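Search the boards
Enter keyword or member name

The odds-and-ends table before a move: sort it or bag it?

mossy_kettle wrote:
Hi all! We're leaving Peveck for Jirndale in August and I've reached the stage where the big furniture is easy and the little stuff is making me want to lie down. I put a pink cloth on the table (the fringed one, it cheers me up) and every drawer gets emptied onto it a handful at a time. My plan was one box per room, but so much of this belongs to no room at all. What do you do with it?

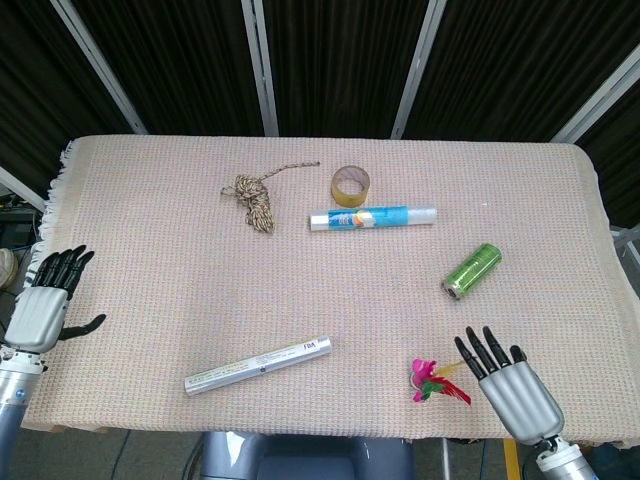
Reply from dhillon_lane_gran
Oh, I love that cloth! I'd go by what a thing is for and forget the rooms. Packing tape stays out until the very last hour, and the rope with it — you'll want both when the truck comes. The green can I'd stand upright in a kitchen crate, and the feathery shuttlecock goes somewhere soft so the pink and red ones don't get bent. I packed 30 boxes this way and found everything in a day.

Reply from tapegun200
Going to disagree, kindly. Sorting every little thing is how you end up at 2 a.m. in tears. Sweep the lot into one bag, write TABLE on it, deal with it in the new place. The exception is tubes, the silver one and the clear one with the blue label. Check the caps and bag them apart, I lost a good sweater to a leak once.

Reply from dhillon_lane_gran
One bag is fine until you have nine of them, dear! Mine sat in the hall until spring.

Reply from mossy_kettle
You're both right, which is no help at all, haha. I'll untangle the rope tonight and keep a "last hour" box by the door, and the rest can go in a bag. Has anyone used the Plandar crates? They want 189 for the set and I can't decide.

Reply from tapegun200
Grocery store boxes are free. Just saying — go early in the morning.

We use cookies to remember your login and board settings. Accept / Manage choices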